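# Capítulo 19

## A sala de reuniões pequena: mobiliário, arrumação e passagem

Quem entra pela primeira vez num serviço administrativo costuma ser apresentado à receção, ao arquivo, à fotocopiadora (que tem quase sempre um feitio próprio) e só no fim, de passagem e com a porta entreaberta, à sala de reuniões pequena. «É aqui que às vezes reunimos», diz quem acompanha, e segue-se logo para a copa. Este capítulo pede-lhe que volte atrás e entre. Vamos passar nela bastante tempo, com calma, porque uma sala pequena se estraga e se recompõe muitas vezes no mesmo dia, e quem trabalha no apoio administrativo é quase sempre quem a recompõe.

No capítulo anterior tratámos do auditório e das salas grandes, onde existe um plano de montagem, uma equipa e um horário. A sala pequena vive de outra maneira. As pessoas chegam com o computador debaixo do braço, puxam uma cadeira, mudam outra para o lado da janela, pousam um casaco, levantam-se a meio para atender o telefone e saem todas ao mesmo tempo, a falar do que ficou decidido. Cinco minutos depois entra outro grupo. Entre um e outro houve, ou não houve, alguém que olhou para a sala.

### O que vai aprender

Ao terminar o capítulo, deverá ser capaz de:

- descrever o estado de repouso de uma sala e explicá-lo a um colega novo;
- deslocar e recolher cadeiras com rodízios sem marcar a mesa nem as paredes;
- escolher o lugar dos pertences de quem reúne, antes de as pessoas o escolherem por si;
- preencher a ficha de passagem que se encontra no fim do capítulo.

Convém ter à mão o caderno de exercícios e, se for possível, o acesso a uma sala verdadeira durante meia hora. Uma sala de aula com uma mesa e algumas cadeiras serve perfeitamente.

### Um caso para começar

A Robles é uma empresa de contabilidade instalada no edifício Sarivcombe, com uma sala grande no rés do chão e uma sala pequena no piso de cima, conhecida por toda a gente como sala 2. A sala grande tem lugar para até 400 pessoas e enche-se um par de vezes por ano. A sala 2 teve, no último ano completo, 1243 reservas registadas no calendário partilhado, e a isto haveria que somar as conversas que ninguém reserva, aquelas de «tens um minutinho?» que acabam por durar uma manhã.

Durante muito tempo a arrumação da sala 2 não constava de nenhum procedimento. O serviço de limpeza passava ao fim da tarde, fazia o seu trabalho e fazia-o bem, mas às onze da manhã, depois da segunda reunião, já havia cadeiras atravessadas, canetas sem tampa e um cabo estendido de um lado ao outro. As queixas que chegavam à receção eram pequenas e um pouco envergonhadas. Faltava uma cadeira, que tinha ido para o gabinete do lado. O quadro estava cheio de contas de outra equipa e havia dúvidas sobre se podia ser apagado. Certa vez, em março, um cliente ficou à porta à espera de que lhe abrissem caminho até ao lugar, e foi esse episódio, contado depois na copa com algum embaraço, que levou a empresa a escrever a sua primeira ficha de passagem.

A ficha tinha uma página. Voltaremos a ela mais adiante, com as emendas que foi recebendo, algumas bem sensatas e outras nem tanto (houve uma versão em que se pedia a medição da distância entre cadeiras, e durou uma semana).

### O estado de repouso

Chamamos **estado de repouso** ao aspeto que a sala tem quando espera por alguém. É uma expressão simpática e um pouco preguiçosa, e por isso se fixa bem. Cada sala tem o seu, e deve ser possível dizê-lo em duas ou três frases: onde fica a mesa, de que lados ficam as cadeiras, se o quadro fica limpo, se a luz fica acesa. Quando a descrição precisa de uma página inteira, é provável que a sala tenha coisas a mais.

Na maior parte das salas pequenas, o estado de repouso começa pelas cadeiras encostadas à mesa. Parece pouco, e no entanto muda tudo: abre-se a passagem, vê-se logo se falta algum lugar, e a pessoa que entra escolhe onde se quer sentar sem ter de pedir licença ao mobiliário. O gesto é conhecido de todos, das mesas de família e das escolas. Mãos no topo do encosto, um empurrão suave e direito, e a cadeira vai.
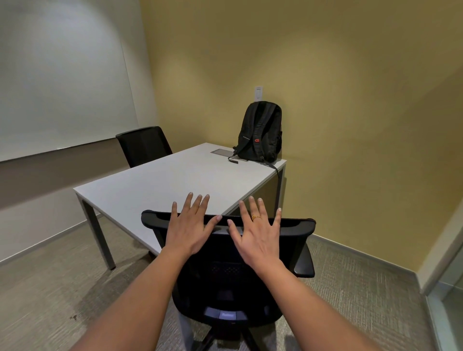
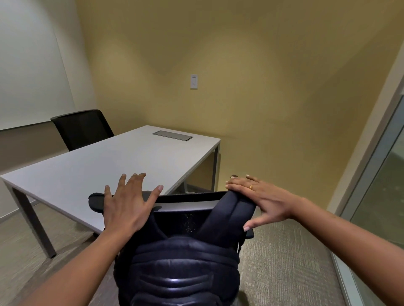

O encosto é a parte da cadeira a que quem arruma deita a mão, e é também a parte a que quem reúne pendura o que traz. As duas funções convivem mal. Uma cadeira com rodízios foi pensada para deslizar com o peso de uma pessoa bem distribuído sobre o assento, e um saco carregado atrás altera esse equilíbrio, sobretudo nas cadeiras leves. Compare as duas fotografias: na primeira, o topo do encosto preto está livre e as mãos pousam nele de dedos abertos; na segunda há uma mochila preta pendurada, com as alças passadas por cima do encosto, e a mão direita segura a extremidade da estrutura. Quem tiver de recolher uma cadeira assim deve fazê-lo devagar, com uma mão firme na estrutura, reparando nas pontas das alças que ficam suspensas ao lado, pois podem prender-se num braço ou ir parar debaixo de uma roda. E se a reunião já acabou e a mochila ficou, a regra muda por completo: um objeto esquecido regista-se antes de se mexer nele, como veremos na secção 19.4.

Falemos agora da mesa. Numa sala pequena ela quase nunca sai do sítio, e ainda bem, porque costuma haver uma boa razão para estar onde está, ligada às tomadas ou à abertura da porta. Muitas mesas de reunião trazem no tampo uma pequena tampa metálica para a passagem de cabos, como a que se vê nas duas fotografias, para o lado mais afastado. Vale a pena conhecer bem a da sua sala: como se abre, o que tem por baixo, se fecha com o cabo passado ou apenas sem ele. Nos casos que recolhemos para este manual, boa parte dos cabos estendidos pelo chão vinha de pessoas que desconheciam que a tampa se podia levantar. Um gesto de meio minuto à chegada do grupo («se precisarem de corrente, é por aqui») poupa tropeções e evita que a mesa seja arrastada para junto da parede.

### Cadeiras que deslizam, chão que trava

Os rodízios comportam-se de maneira diferente conforme o pavimento. Em alcatifa pedem um pouco mais de força no arranque e depois param depressa, o que é bom para a mesa e menos bom para as costas de quem empurra muitas cadeiras seguidas. Em chão liso acontece o contrário: a cadeira parte com um toque e só para quando encontra alguma coisa. Daí a recomendação, que lhe parecerá excessiva até ao primeiro risco na aresta do tampo, de acompanhar sempre a cadeira com as mãos até ao fim do percurso.

Os braços são outro ponto delicado. Antes de recolher uma cadeira com braços, veja se eles passam por baixo do tampo. Quando não passam, a cadeira fica um pouco mais recuada, e é essa a sua posição correta de repouso, mesmo que a vizinha, sem braços, entre mais fundo. Aceite o desalinhamento. Na Brikeck, uma oficina de encadernação que adotou a ficha da Robles com pequenas alterações, passou-se um inverno inteiro a forçar braços contra a mesa em nome da linha direita, e o tampo ainda guarda memória disso.

> **Para reter**
> Encoste a cadeira até onde ela vai sem esforço. Se precisar de força, pare e espreite por baixo da mesa.

### Os pertences de quem reúne

Voltemos por um momento aos sacos, aos casacos e aos guarda-chuvas, que dão mais que fazer do que todo o resto. As pessoas pousam as suas coisas onde as conseguem ver, e é natural que assim seja. Uma sala que oferece um cabide atrás da porta, longe do olhar, terá o cabide vazio e as cadeiras cheias. Uma sala que oferece um banco baixo junto à parede, à vista da mesa, vê o banco ser usado logo na primeira semana, às vezes com certa cerimónia.

Se a sua sala não tem espaço para um banco, há soluções modestas: um gancho robusto na parede lateral, uma prateleira à altura da anca, ou simplesmente uma cadeira a mais, destinada a isso. A Treden, que organiza formação para equipas de atendimento, usa esta última solução e pede às suas equipas que a cadeira dos pertences fique sempre do mesmo lado, o mais próximo da saída. Confessamos uma certa ternura por este método, embora reduza um pouco a lotação e nem todas as salas o permitam.

### Atividade de abertura

Antes de passar à secção 19.1, faça o seguinte exercício, sozinho ou a pares.

1. Escolha uma sala pequena e entre nela logo a seguir a uma reunião ou a uma aula.
2. Sem mexer em nada, escreva o que teria de mudar para receber outro grupo dentro de cinco minutos.
3. Recomponha a sala pela ordem que lhe parecer melhor e anote essa ordem.
4. Escreva, no máximo em três frases, o estado de repouso a que chegou.

Guarde a folha. Vamos pedir-lhe que a releia no fim do capítulo, quando tiver a ficha de passagem completa à sua frente, e que assinale a lápis o que alteraria.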